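Thursday, June 13, 2019

**Drinine hand or Prestier hand? We've been trying both on laundry**

Quick update from the bedroom end of the building, where I've been spending more time with shirts than I ever do at home. We're partway through comparing two hands for household jobs, and enough of you have asked how it's going that I figured I'd write it down before the numbers get stale.

The two contenders are the Drinine hand, with jointed fingers, and the Prestier, a plain two-jaw gripper that costs a whole lot less and weighs next to nothing. Both bolt onto the same wrist. Both run off the Siu controller, at least since the firmware update in the spring, and before that the Prestier would only talk to its own box, so please ignore anything I told you about it back in the winter. I was wrong about the closing speed, too. It's quicker than I gave it credit for.

The jobs are the boring kind, on purpose. Pick up a hanger. Get a shirt onto it, or off it. Move a pillow from one end of the bed to the other. Hold something small in one hand and keep holding it while you get on with something else (that last one was my idea, and I've regretted it a few times!). We set the bed up the same way every morning, gray sheet, green plaid pillows, and then go down the list until it's time for lunch.

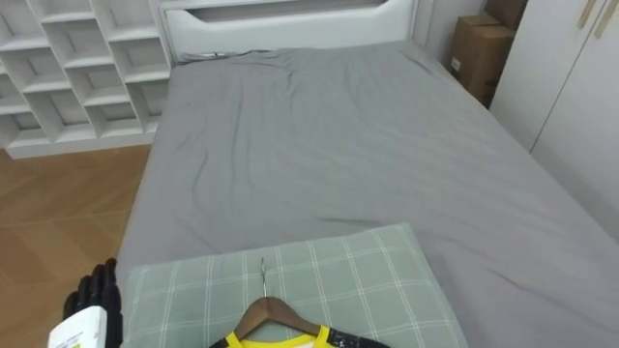
So far we've logged 2082 tries with the Drinine and 1733 with the Prestier. The gap is my fault. I had the Prestier off for a stretch while I waited on a new set of pads, and I kept the other one running because I hate an idle afternoon. We'll even it up before anybody draws a chart.

What can I tell you already? Pillows are a wash. A pillow wants to be grabbed by a corner or squashed in the middle, and either hand will do it all day long. I had money on the jointed fingers there and I lost it. A two-jaw gripper with decent pads gets hold of a pillowcase just fine, and it lets go cleaner, too. The Drinine sometimes hangs on to a fold of cloth with one finger after the rest have opened, and then the pillow comes along for the ride.

Hangers are a different story. You have to come in at the neck, below the hook, and you have to keep the thing from swinging once it's up. With two jaws it swings. You can slow the arm down and wait it out, and that's what we did for the first week, and it's dull to watch and it makes every run longer. With the fingers you can wrap around the neck and lay one along the shoulder, and the swing mostly goes away. I'm pretty well sold on fingers for hangers.

Shirts I'm still arguing with myself over. Slippery sports shirts are the worst thing on the list, hands down. They slide off the wood, they fold under themselves, and a collar you could find a second ago is suddenly the hem. The Prestier pinches a collar nicely if the camera tells it the right spot, and if the camera is a little off, it pinches air. The Drinine is more forgiving about where it lands. It's also slower to close, and on a bad day it scoops up half the shirt.

That gets me to cameras, and I know a few of you only read these for the cameras. We've tried 4 positions for the fixed one. Low by the bed was hopeless, because the mattress hid half the work. Straight overhead was nice for the sheet and lousy for anything on a rack. The two off to the side are close enough that I keep changing my mind, but I'm leaning toward the higher one, since it gets the bed and the clothes rack in one view and I don't have to stitch anything together. The head camera stays where it is. For hangers I'd give up the fixed camera before I'd give up that one.

The step platform is doing its job, by the way. Plain pine, two levels, and so far it hasn't budged or creaked under load. I was nervous about having the feet up off the floor right next to a mattress, and I've mostly gotten over it. I do want a strip of something grippy along the front edge of the upper level, and I want the cables tidied up behind it. That's on my list for this week, and yes, I know it was on last week's list.
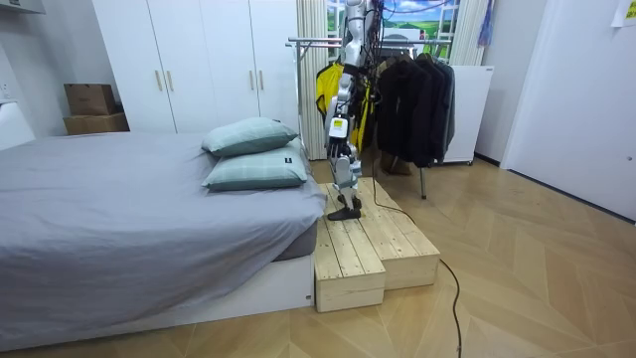
*On the pine platform next to the bed, with the clothes rack behind.*

Next up is the Drureck. It's a three-finger hand, somewhere between the other two in price, and the loaner is supposed to get here before the end of June. We get it for 5 days and then it goes back, so I'm going to skip the pillows completely and put it straight on hangers and sports shirts. If it can hold a hanger steady and still close fast on a collar, I'll be a happy person, and I'll probably start pestering people for the money to keep one.

In the meantime, if you've run the Siu controller with two different hands on the same robot (one left, one right), I'd love to hear how you handled the grip force settings. Ours forgets one side whenever we swap, and typing it back in every morning is getting old. Drop me a note or come find me. I'm the one folding shirts.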